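Teaching by demonstration (robotics)

Teaching by demonstration, also called programming by demonstration, is a way of giving a robot a task by having a person perform it through the robot. The person either moves the arm by hand (kinesthetic teaching) or steers it from a distance with a controller, a headset or a second arm (teleoperation). The recorded motions are then used to train a control program, usually called a policy.

Supporters describe the method as programming for people who cannot program. That claim deserves some caution. Good demonstrations take practice, and a clumsy operator produces a clumsy record. Pushing an arm by hand also hides part of the problem, as the person feels the contact forces and corrects for them, while the robot may store only joint positions.

Remote control avoids putting human hands in the workspace but brings troubles of its own. Operators often work with a poor sense of depth and no sense of touch. Many sessions are now held in simulation, where scenes can be reset at no cost and nothing breaks. Kitchen tools are a favorite subject.

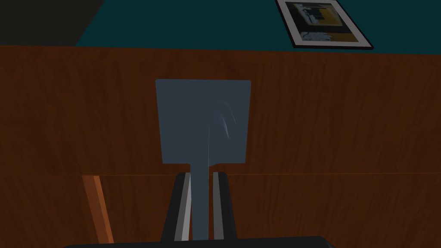 A grip that holds in a simulator may fail on a real counter, where friction, grease and small errors in camera placement all play a part. Published results do not always make clear which setting a success rate came from, and the two are sometimes averaged together.

The amount of data needed is also disputed. The Begay project, a teleoperation study of household tasks, gathered over 3,000 demonstrations from 9 operators. Its authors reported steady gains as recordings were added. Solène Barbier, reviewing the work, argued that most of the gain came from the last 40 recordings made by a single skilled operator, and that the rest added little except bulk. The authors disagreed, but did not release the recordings sorted by operator.

Commercial products have made stronger claims. Nikent sold a hand-guiding kit said to teach a new task in one sitting. Dale Arsenault tested it on 47 tasks and found that many needed repeat sessions whenever an object was moved from its starting place. Flostunow, a later rival, dropped the one-sitting claim from its sales material in June but still offers no figures for unfamiliar objects.

See also: Imitation learning; Teleoperation; Simulation-to-reality gap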